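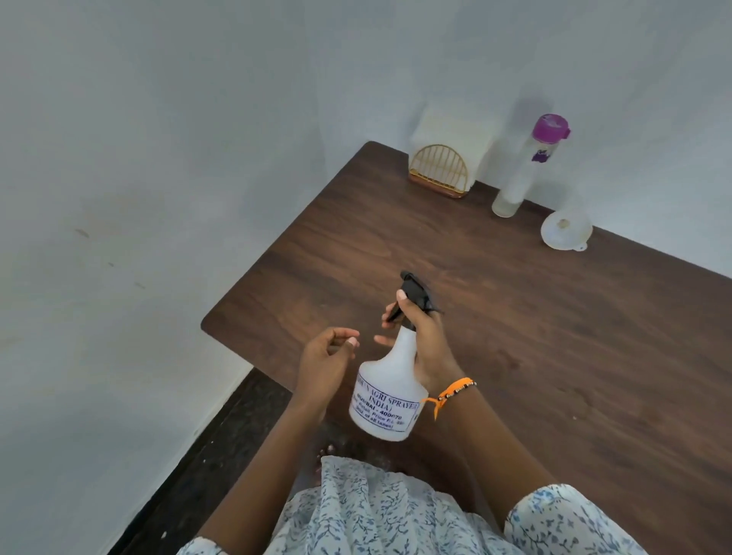
Girls' and Women's Baseball at Vesasholm: Progress Report to the Backlund Fund

Period covered: the second half of the grant year, through September
Prepared by: Edeltraud Nägeli, program lead, Vesasholm Baseball Club

Summary

The grant pays for a girls' section at Vesasholm, a coaching course for women already in the club, and the share of field time both of those need. Registration is ahead of plan. The coaching course ran and most of those who started it finished. The batting cage is late, and I am asking for permission to carry that money into next season.

Registration and attendance

We had 54 players registered in the girls' section at the end of September. The target in the application was 40. Most of the growth came in the under-13 group, which is now too large for one practice slot. We split it in July and moved the younger half to the small diamond behind the clubhouse, where the base paths are already short enough for them.

Attendance dropped during the school vacation, as it does in every section of the club. It recovered when school started again. The under-16 group is the weak spot. Several players in that age group also play handball, and the two seasons overlap from late August. We have moved their practice to an earlier start, 5:15 p.m., so that they can make both. It has helped some of them. Two families have told us it is too early for them to drive over from Ondska, and we are trying to set up a shared ride from the school parking lot.

Games

The under-13 team played a full schedule in the regional league and finished in the middle of the table. They lost most of their early games by wide margins, mainly on walks, and the later ones were much closer. The pitching machine bought under the first half of the grant went mostly to batting practice, so it had no effect on that problem. What did was a change in how we ran bullpen sessions: shorter, more often, and always with a batter standing in.

The under-16 team did not have enough players for a league entry and played friendlies only. Ondska hosted us for a weekend tournament in August and we lost the final 7-6 in the last inning. We intend to enter the league next season, possibly as a joint team with Ondska if the league allows it. Their board has agreed in principle. I have written to the league office and have not had an answer.

We also started an adult women's practice in June, which was not in the application. It costs the grant nothing, as players pay their own field fee. Four of the adult players now help at the under-13 practices.

Coaching course

Nine women started the course and seven completed it. One moved away and one has postponed her final session until spring. Five of the seven are now on a bench during games, three of them in the boys' and mixed sections. The men's second team will have a woman as first base coach next season, the first time the club has had one in that position with either senior team.

The part of the course that worked best was the shadowing. Each participant followed a head coach through practice planning, the practice itself and the talk afterward, and then ran one practice alone. The classroom evenings on rules and scoring were less popular. The material was too basic for people who had played for years, and next time we would let experienced players skip them and take a short test.

One thing we underestimated was game-day decisions. Several participants said they were comfortable running drills but had never been asked to make a pitching change or argue a call. We would like to add scrimmages in which the course participants manage both sides.

Equipment and facilities

Helmets, catcher's gear in two youth sizes and a second set of bases have been delivered and are in use. One set of shin guards came in the wrong size and was exchanged.

The batting cage has not been built. Jostaten, who are supplying the posts and netting, moved their delivery date twice, and the ground at the left field end turned out to be too soft for the footings we had planned. A new position along the first base side has been measured and the town has approved it. Work should start as soon as the frost is out of the ground.

Budget

Spending is within the approved total. Field rental came in over budget by 1132, entirely due to the extra practice slot for the under-13 group. The course came in under budget because the visiting instructor stayed with a club family and did not need a hotel, and this covers most of the difference. The cage money has not been touched. A full statement with receipts has been sent separately.

Requests to the fund

First, permission to carry the batting cage money into the next season, with no change to the amount.

Second, permission to use the remaining course money for the managed scrimmages described above. They would be held indoors in the winter - the school gym is available - and outdoors from April.

Next steps

Winter practice starts in October in the school gym, with separate times for the two age groups. The second coaching course opens for sign-up in January. League entries are due in February, and by then we need to know whether the joint team with Ondska can go ahead. I will send a short note to the fund when the league replies.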